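Gripper and Wrist Inspection Checklist – with Buyer's Comments
Pemholm Sorting Centre, Bay 2
Completed by: Dale Simard
Read and countersigned by: Lalit Rana
Purpose: condition check ahead of the April equipment budget
Arm and gripper purchased through: Uniyal
Hours on the gripper since last check: 194

Ratings: OK / WATCH / REPLACE / N/A

Lalit asked me to write more than ticks this time, so the comments are long. I've been looking forward to this one. We have a real chance to plan the next cell properly instead of buying bits as they wear out, and most of what we need to know is in the wear on this one.

SECTION A – BEFORE YOU START

A1. Arm parked, drive power off, lockout tag on – OK
A2. Emergency stop tested at the panel and at the gate – OK
Comment: Both stops are quick and clean. The gate button is mounted too high for a couple of our shorter staff. Please add a second button at bench height to the quote for the new cell. It's a small cost at build time and an annoying one later.
A3. Gate interlock – OK
A4. Floor clear, no loose containers inside the fence – WATCH
Comment: Bottles still roll under the infeed. Ketus make a low kick rail that would sort this out, and I've put it on the wish list in Section E.

SECTION B – GRIPPER BODY

B1. Housing free of cracks – OK
Comment: Scuffs only. The colour has held up well too. I wouldn't pay extra for the coated version.
B2. Housing seam closed – OK
B3. Mounting bolts to wrist, torque check – OK
B4. Finger plate screws seated – OK
Comment: Checked with a driver, every one of them. Thread locker is holding. Whoever does this next, please use the good hex set from the top drawer and leave the worn one alone. Better still, throw it out!
B5. Pivot pins, side play – WATCH
Comment: A touch of play on the upper finger, still inside the maker's limit. We should carry a spare pin kit on the shelf. The lead time last year was long enough that I'd sooner have one sitting in a drawer than wait on a courier.

SECTION C – FINGERS AND PADS

C1. Pad surface, grip pattern still sharp – OK
C2. Pad bonded along full edge – OK
C3. Fingertips meet evenly when closed – OK
C4. Holds a light plastic bottle without dropping it – OK
Comment: This is the check I care about most, and it's where the budget talk really starts. A water bottle with next to nothing in it is the hardest ordinary thing we ask a gripper to hold. It weighs hardly anything, the wall gives, and the label can slide. If a gripper can manage that, the milk jugs and detergent bottles are easy.

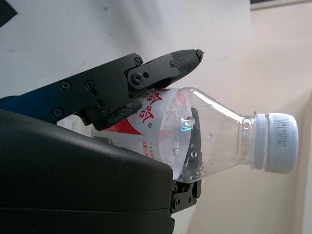
Item C4 – bottle held on its side, cap still on, upper finger over the label.

I ran the hold at the lowest force setting first and worked up. The bottle stayed put at every setting and the wall came back to shape when I let go. Really pleased with that. It tells me we can stay with finger grippers for the new cell and skip the suction option, along with the air line and filters that would have come with it.

C5. Pads wipe clean – OK
Comment: Bottles come to us with water still in them, so the pads and plates will get damp. Wipe down at shift end. Add pad wipes to the regular supply order – they've been coming out of petty cash and I'd like to see the true running cost.

C6. Labels not sticking to pads – OK
Comment: Nothing stuck today. Summer will be the test, when the glue gets soft.

SECTION D – WRIST CAMERA AND CABLES

D1. Lens clean – OK
D2. Camera bracket tight – OK
D3. Cable has slack through full wrist turn – WATCH
Comment: It clears, but there's a rub mark on the sleeve near the elbow. I've moved the clip and will look again at 3 p.m. change of shift for the next little while. For the new arm I'd like to see cables routed inside. Roteo offer this as standard on the model we looked at, and it was my favourite part of the demo.
D4. Picture sharp at gripping distance – OK
Comment: Good enough to make out a label. Lighting in the bay is soft and even, and I'd copy the same lights in the next bay without changing a thing.

SECTION E – BUYING AND BUDGET NOTES

E1. Replace now
Nothing. That's a great result for a gripper that has done this much work.

E2. Buy for the shelf this April
Spare fingers, complete with pads and screws: 2 sets
Pivot pin kit
Cable sleeve and clips
Uniyal quoted $1349 for the lot, delivered. I think that's fair. Buying the fingers as full sets costs more than pads alone, but swapping a whole finger is a short job and gluing a pad is a fiddly one that ties up the bay overnight.

E3. Set aside for the new cell
I'd like $4000 held back from the main purchase for guarding, the kick rail, the second stop button and training time. On the first cell we spent everything on the arm and then had to go looking for fence money. Training is the part I'd defend hardest. Every operator should be able to fill out this form, and they'll enjoy it more than they expect.

E4. Questions for suppliers before we sign
Are pads sold on their own as well as with the finger?
Does the new gripper take the same fingers as this one? Shared spares would be a big win for us.
Who pays freight on a warranty return?
Can they bring a unit here and run it on our own bottles, crushed ones included? A tidy box of new bottles at a showroom doesn't tell us much.

COUNTERSIGN COMMENTS – Lalit Rana

Agree with the shelf spares, please raise the order. Agree with holding back money for guarding, though I'd like the training cost shown on its own line so it can't be nibbled away. On B5, note the play as a measurement next time so we can see whether it's growing. On D3, send me a note if the rub mark gets any worse. I'll ask Roteo and Uniyal both for an on-site trial and we'll use C4 as the first test for each of them.

Result: FIT FOR USE, two WATCH items to follow up on the gripper and cable, one on the floor area.
Next check due: at the same hours interval, or after any collision.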